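Section 3: Laying Out the Approach to the Works

Before you begin this section, please make sure you have read Section 2 and that the whole crew has had a look at the layout drawing, not only the person who happens to be holding it. Most of the trouble we are called out to on Candbridge jobs comes from a perfectly good drawing that stayed in the van. The steps that follow are for a two-way road with a planted median, where one side of the road has to take traffic in both directions for a while. If your road has no median, go to Section 4, which Jarlath Kinsella has kept a good deal shorter than this one.

You will need the Kinda beacons and their feet, the warning lights, the yellow marking material, a chalk line, a long tape, stiff brooms and a decent supply of patience.

3.1 Marking the temporary lines

1. Sweep the road surface well, and then sweep it again along the line where the yellow is going. Grit hides in old asphalt and it will lift your marking at the edges within a day or two.

2. Snap the chalk line from the start of the works back towards the approaching traffic. Stand at the far end and look along it before anybody lays anything - the eye picks up a wobble that the tape will miss.

3. Lay the double yellow line, working away from the works. Where there is an old white line in the way, it is quite all right to run one yellow stripe on each side of it, so long as the yellow is fresh and complete.

4. Put down the yellow arrows next, one lane at a time. Yellow takes priority over white for as long as the works last, and drivers do understand this, but they need to meet the yellow in good time.

Note: Old white arrows are the thing most often forgotten. If one of them disagrees with the temporary route, cover it or take it up before the lane opens. If it agrees, leave it alone and save yourself the bother.
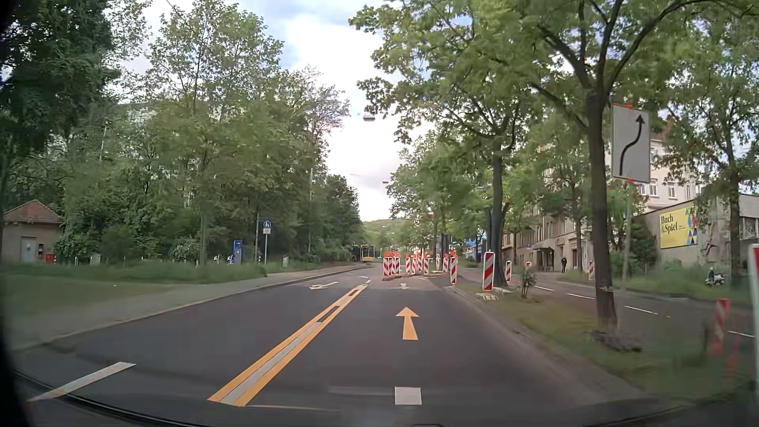 Once the lines are down, give them the time stated on the tin or the roll before letting wheels near them. We know how tempting it is to open early when a queue is building and somebody is leaning out of a window to tell you about it. Please hold your nerve. A smeared line has to come up and be laid again, and the queue will be a great deal longer then.

3.2 Setting out the beacons

1. Carry the feet out first and set them all in their places before fitting a single beacon. It is much easier to nudge a foot than a beacon with its foot attached, as your back will tell you by evening.

2. Fit each beacon with its stripes sloping down towards the side on which traffic is to pass. Please check this one by one. Aidan Corrigan, who trained a good many of us, used to walk the whole row with his hand held out at the slope of the stripe, and it is still the best method we know.

3. Fit the warning lights to the beacons marked L on your drawing. Push down until the bracket clicks, then give the light a gentle tug.

4. Where the median begins, place a beacon beside the kerb so that drivers can see where the hard edge starts. Kerbs are pale and low and surprisingly easy to miss at dusk.

5. Where a beacon has to stand on grass, press the ground with your boot before you choose the spot. Soft turf will let a foot sink on one side, and the beacon will be leaning by morning.

Caution: Keep feet and ballast clear of tree roots, and never tie or prop a beacon against a trunk. Low branches and shrubs can hide a beacon completely from a driver's seat, even when it looks splendid from the pavement. Ask for permission before cutting anything back.

3.3 The drive-through

Drive the approach yourself, at the posted speed, once in daylight and once after dark. Take a colleague along to write things down so that you can keep your eyes on the road. You are looking for any place where you had to think twice about which way to go. Move one beacon at a time when you put things right, and drive it again after each change.

Spare brackets are ordered from Dolan under part number 564, and the lights use the Plonier battery, part number 300. Section 3 last revised 20th September.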